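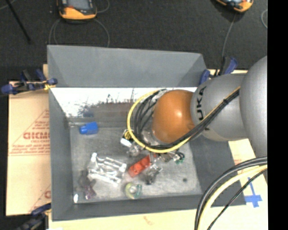

September, half past 7 in the evening

Long shift. Kai-wen was away so I had the big grey bin to myself. The floor of it is badly scuffed now, with pale worn patches. I wiped it down before lunch and most of the marks stayed. Masaru wants a liner. I said I'd price one, then forgot, so that's first thing tomorrow.

Got through 65 parts before the tea break and 14 after, mostly Taltent orders. Renato rang about the missing labels. They were in my coat pocket.

Walked home the canal way. Bought eggs and a loaf. Knee sore again on the steps. Shu-fen has asked me to swap shifts and I've said yes. Need to wash the blue overalls tonight.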